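Cluder: plastic bag pick-up recordings from the Lestimbridge after-school robotics club

README, last changed 06/11/2019

Welcome, and thank you for taking a look at our folder! Cluder is what our club has been busy with since May. If you are a student who just joined, a parent who wonders what all the plastic is for, or somebody from another club who wants to try the same thing, please read this page to the end before you copy anything. It's longer than it should be, but every paragraph is here since somebody once asked.

What Cluder is

Cluder is a set of 111 short recordings of household plastic being picked up and put away with a hand-held gripper. We chose bags because they are miserable to grab. A wooden block stays a block, but a bag changes shape the moment you touch it, and a thin one can slide out of the jaws while you are still feeling pleased with yourself. The club spent its first season on blocks and cups, and by the end everyone was more than ready for something that fought back a little.

The students record at home, at ordinary tables, with whatever cloth happens to be on them. We did talk about buying one plain gray mat for everybody and decided against it. A tidy-up robot that only knows a gray mat would have a hard time in any kitchen we have ever visited, and besides, the flowered tablecloths are much nicer to look at through a long afternoon of checking files.

How a recording goes

Clear a space at the front of the table so the jaws can come in low, and leave the rest as crowded as you like. Bags should be of different colors and tied in different ways: some knotted into a ball, some twisted at the top, some just crumpled. Bubble wrap is welcome too, and so is a basket standing beside the table to drop things into. Start with the jaws wide open, pause for 2 seconds, then go for one bag and only one.

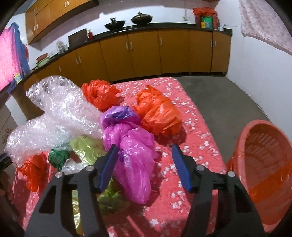 Take your time on the way in. New members nearly always close the jaws too early, while the pads are still over the cloth, and then all you get is a pinch of tablecloth and a lot of sliding. Come down until the bag sits between the two blue pads, close slowly, lift straight up, and carry it over to the basket. If you drop it, keep recording and try again! Dropped bags are some of the most useful things we have, and we would be sorry to lose them because someone felt embarrassed and pressed stop.

When a bag has been picked up 5 times, swap it for a fresh one. Film gets soft and stretched with handling, and a tired bag behaves quite differently from a new one.

What's in the folder

recordings: the clips, one per pick-up
labels.csv: bag color, how it was tied, and whether it reached the basket
notes: what the students wrote down afterward, spelling left alone
broken: clips with missing sound or a jammed jaw, kept in case they are of use

Of the 111 recordings, 100 have finished labels. The others are waiting for a second pair of eyes, mostly over color. We have had long and very cheerful arguments about where red stops and orange begins, and the rule for now is that the person who recorded the clip decides.

The gripper

Everyone uses the Gadomico hand gripper, which the club built from its own drawings. Check the pivot pins before each session and wipe the pads with a dry cloth. Please don't oil the pins. We tried that in May, the oil found its way onto the pads, and after that nothing would stay put for a week.

Known problems

Clear plastic is labeled poorly, as it's hard to tell where one piece ends and the next begins. Nearly all of the recordings are by right-handed students, so left-handed members, we would love to hear from you. Green bags are in short supply too.

Using it and adding to it

Other school clubs may use Cluder for any project that isn't sold. Please mention Lestimbridge somewhere in your write-up, and send us a copy if you can, we do read them.

To add your own clips, put them in a new folder with the date and your table number, fill in the labels the same evening while you still remember, and leave the drive in the Aksoy room, top shelf, next to the spare pads.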